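8월에 산 책상 후기. 쓴다 쓴다 하다가 이제 씀. 점심시간에 쓰는 거라 두서없음.

제품은 Peltau 회색 대리석 무늬 테이블, 폭 117cm짜리. Plernen에서 주문했고 같이 담은 Gundico 투명 소품통도 밑에 짧게 적어둠. 둘 다 내돈내산.

## 왜 이걸로 샀나

원래 쓰던 책상이 흰색 무지였음. 볼펜 자국, 커피 자국, 지우개 가루까지 다 보임. 닦아도 닦아도 뭔가 남아있는 느낌. 그래서 이번엔 무조건 무늬 있는 걸로 가자고 마음먹고 찾기 시작. 나뭇결은 방에 이미 많아서 패스. 검정은 먼지 때문에 패스. 남은 게 회색 대리석이었음.

폭은 고민 많이 했다. 창문이랑 옷장 사이에 넣어야 해서 120 넘어가면 끝. 줄자로 세 번 쟀고 117이면 딱 들어감. 청소기 헤드는 옆으로 안 들어가는데 그건 포기함.

## 배송, 조립

목요일에 받음. 박스 무거움. 혼자 현관에서 방까지 끌고 오느라 장판 살짝 긁어먹었다. 밑에 담요 깔고 끄세요 제발.

설명서는 그림만 있음. 4번 그림이 좀 헷갈리는데 다리 안쪽 바깥쪽 구분이 거의 안 보임. 나는 한쪽 거꾸로 달았다가 다시 풀었음. 육각렌치 들어있긴 한데 짧아서 손바닥 아프다. 집에 긴 거 있으면 그거 쓰는 게 나음. 나사는 처음부터 꽉 조이지 말고 다 끼운 다음에 한 바퀴 돌면서 조일 것. 안그러면 마지막 구멍 안 맞아요.

조립하고 20분쯤 멍하니 앉아있었음. 허리 때문에.

## 상판

제일 중요한 부분. 회색 바탕에 흰 줄이 쭉쭉 가 있는 무늬. 판매 페이지 사진보다 실물이 약간 어두운데 나는 오히려 좋았음. 방 벽이 연한 라벤더색이라 흰 책상 놓으면 너무 애기방 같았거든요. 회색 들어오니까 좀 눌러줌. 벽지랑 싸울까봐 걱정했는데 괜찮다. 보라 계열 벽 쓰는 분들 참고.

얼룩은 확실히 눈에 덜 띈다. 지우개 가루도 흰 줄 근처에 있으면 모르고 지나감. 장점인지 단점인지는 모르겟음. 손으로 쓸어보면 은근히 나온다. 물기는 마른 수건으로 그냥 닦고 있고 아직까진 자국 남은 거 없음. 뜨거운 냄비 같은 건 안 올려봤으니 묻지 마세요. 컵은 받침 깔고 씀.

단점 하나. 투명한 물건을 올려두면 무늬에 묻혀서 잘 안 보임. 자나 안경 같은 거. 투명 자는 벌써 두 번 찾아 헤맸다. 안에 색깔 있는 게 들어있으면 괜찮고. 그래서 소품통은 벽 쪽에 바짝 붙여두는 게 낫더라. 분홍, 보라, 흰색이 비치니까 통이 어디 있는지는 바로 보인다.

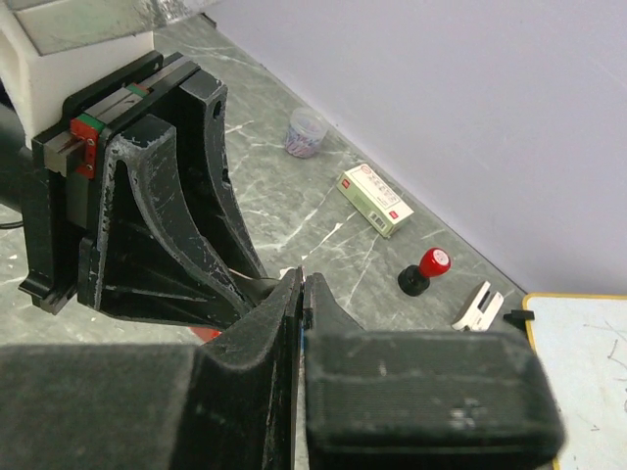
## 같이 산 Gundico 투명 소품통

2,000원. 별 기대 없이 배송비 맞추려고 담은 건데 매일 쓰는 건 이쪽임.

투명 플라스틱이고 뚜껑은 반투명. 작다. 진짜 작으니까 사이즈 꼭 보고 사세요. 펜 안 들어감. 클립이나 압정, 여분 단추 정도가 맞음. 상품평에 클립 300개 들어간다는 사람 있던데 작은 클립이면 모를까 보통 크기로는 무리일 듯. 세어볼 생각은 없음.

뚜껑은 처음에 뻑뻑하다. 손톱 짧으면 짜증남. 일주일 열고 닫으니까 좀 나아졌고, 대신 떨어뜨렸을 때 안 열린 건 칭찬. 책상 높이에서 한 번 떨어뜨렸는데 멀쩡했음.

정전기인지 안쪽에 먼지가 좀 붙는다. 물티슈로 닦으면 자국이 남아서 극세사로 닦는 중. 귀찮긴 함.

색은 내용물이 다 함. 알록달록한 걸 넣으면 예쁘고 은색 클립만 넣으면 그냥 공구통 느낌. 회색 상판 위라 더 그렇다.

## 아쉬운 점

- 다리 높이 조절이 안 됨. 바닥 기운 집은 뭐 하나 끼워야 함. 나는 종이 접어서 끼움
- 전선 구멍 없음. 멀티탭 뒤로 넘겨야 해서 벽에 완전히 안 붙는다
- 모서리가 생각보다 각짐. 골반 두 번 박음. 애 있는 집은 보호대 필수
- 포장 스티로폼 가루. 이틀 동안 나옴
- 소품통은 쌓아 쓰라고 돼 있는데 위에 걸리는 턱이 얕아서 두 개까지만 안정적

## 그래서

책상은 별 넷. 하나 뺀 건 설명서랑 전선 구멍. 상판만 보면 다섯 줘도 됨. 흔들림은 글씨 쓸 때는 없고 지우개질 세게 하면 조금 있음. 듀얼 모니터 올릴 사람은 다른 후기도 더 보시길. 나는 노트북 하나라 잘 모름.

소품통은 별 넷 반. 가격 생각하면 불만 없음. 두 개 더 살 예정인데 Plernen에 지금 품절이라 입고 알림 걸어둠. Baxter 제품도 비슷하게 생긴 게 있던데 안 써봐서 비교는 못 합니다.

질문 댓글로 주세요. 답은 저녁에 몰아서 달게요.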